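Wireless doorbell chime drops out when basement dehumidifier runs

Asked in Home Electrical and Low Voltage
Tags: doorbell, interference, 433 MHz, range
Viewed 3,690 times

I have a Vedar wireless doorbell, the basic kind with a battery push button outside and a plug-in chime. The button is on the front door frame. The chime is in the upstairs hall, 40 feet away in a straight line, with one interior wall and one floor between them. It worked without trouble for two years.

Since we bought a dehumidifier (Flostimon, compressor type) the chime misses presses. With the dehumidifier off, it rings every time. With the compressor running, it rings on maybe half the presses from the door, and always rings if I carry the button inside to the foot of the stairs. Fan only, no compressor, makes no difference to the chime.

What I have done so far:

New CR2032 in the button. No change.
Re-paired the button and chime per the manual. No change.
Moved the dehumidifier to the other end of the basement, same outlet circuit. Slight improvement at best.
Changed the channel. The manual says this model changes melody code only, not frequency, so I did not expect much.

The chime and the dehumidifier are on the same breaker. The house was wired in the seventies and the basement outlets were added later. I would like to know whether this is radio interference through the air or noise coming in on the power line, and how to tell the two apart without buying test equipment. I own a multimeter and a cheap AM radio.
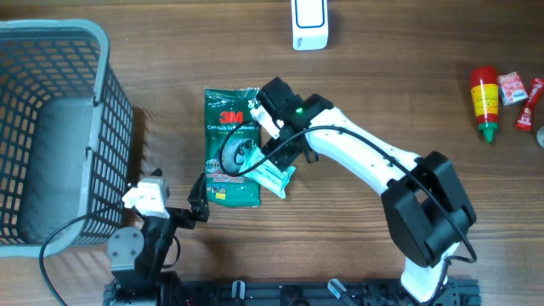

Mojtaba Yazdani asked in a comment whether the chime had been tried on an extension cord from a different breaker, and said to do that before touching anything else. I had not. I will run a cord from the bathroom circuit and report back.

Edit: chime on the bathroom circuit, same position in the hall, dehumidifier compressor running. It rang on 20 of 20 presses. Put back on the original outlet, it went back to missing. So it looks like line noise. What is the right fix, given that there is no outlet on the other circuit where I want the chime?

3 answers

Answer 1 (accepted), score 56

Your test settles most of it. If the noise were arriving mainly through the antenna, changing the outlet would have changed little, provided the chime stayed in the same place. Plug-in chimes of this class generally use a very small power supply with minimal filtering, and the receiver is a simple amplitude-keyed type. Noise on the supply raises the floor the receiver has to work against. A strong signal still gets through, which fits your result at the foot of the stairs.

In order of cost:

1. Clip-on ferrite on the dehumidifier cord, as close to the appliance as possible. Pass the cord through more than once if the core is large enough. Use a mix rated for low frequencies. The ones sold for HDMI cables will do little here.

2. A plug-in line filter at the dehumidifier. Check the current rating against the nameplate of the dehumidifier and leave margin for compressor start. Do not use a power strip whose only claim is surge protection. A surge protector clamps spikes and may contain no noise filter at all.

3. Replace the chime with a battery-powered receiver. This removes the line path entirely and lets you put it anywhere.

You can use the AM radio to check progress. Run it on batteries, tune between stations at the low end of the band, and hold it near the cord with the compressor on. If the buzz drops after you fit the ferrite or filter, you have improved something. It will not tell you what is happening at 433 MHz, only that the cord is quieter.

If the dehumidifier is still under warranty, report it. Some units are noisier than they should be because of a failing run capacitor or a loose terminal. Don't open it yourself, the capacitor can hold a charge after unplugging.

Answer 2, score 4

Had the same thing with a Mai chime and a chest freezer. Bought the battery receiver and never looked into the cause. Batteries last most of a year. Get one that takes AA, the coin cell ones are quiet.

Answer 3, score -1

Just get a wired doorbell. A transformer, some bell wire and a chime box and you are done, no interference.

Comment on answer 3: Running bell wire through a finished wall is a larger job than a filter, and he did not ask for it.

Follow-up from the asker, February

Fitted a ferrite first, three turns. Misses went down but did not stop. Added a Jurkberg inline filter at the dehumidifier outlet and have had no misses with the compressor running. The ferrite is still on the cord. I have not tested the filter alone.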